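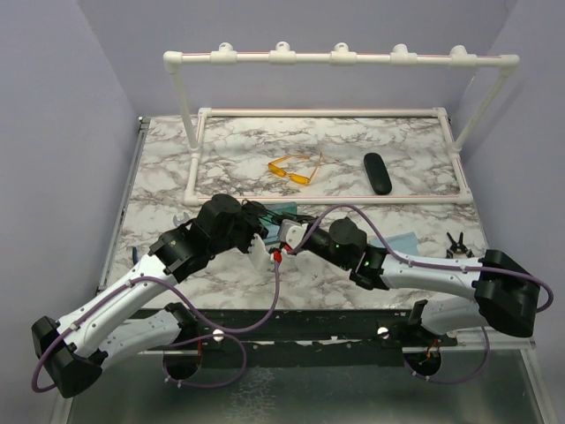

Figure 7.1 Two-arm bench cell with arms fixed to a shared front beam. Note the cable loops at each mount.

Chapter 7
Budgeting for a Two-Arm Cell

7.1 What the purchase price leaves out

A supplier's quotation normally covers the arms, their controllers and one set of grippers. The buyer must also plan for the bench, the mounting beam, the enclosure, cabling and the objects to be handled. These items are often ordered from several firms and arrive at different times, so each needs its own line in the budget.

Consider the Cuvmont workshop at Bredalia, which compared offers from Ko and Zarnon. The Ko offer was lower by 290 pounds but did not include spare cables. Delivery was quoted at 17 weeks, against around two months for Zarnon. The workshop had to enter the cost of the delay as well as the cost of the goods.

Cables deserve particular care. A cable that follows a moving forearm must have enough slack at the wrist and elbow for the full range of travel, and it will wear sooner than the arm itself. Allow for two spare sets per cell in the first year.

Bench space is the second common error. Where both arms share one work area, reach must be checked for each arm separately and then for the region they have in common. Section 7.2 sets out the method.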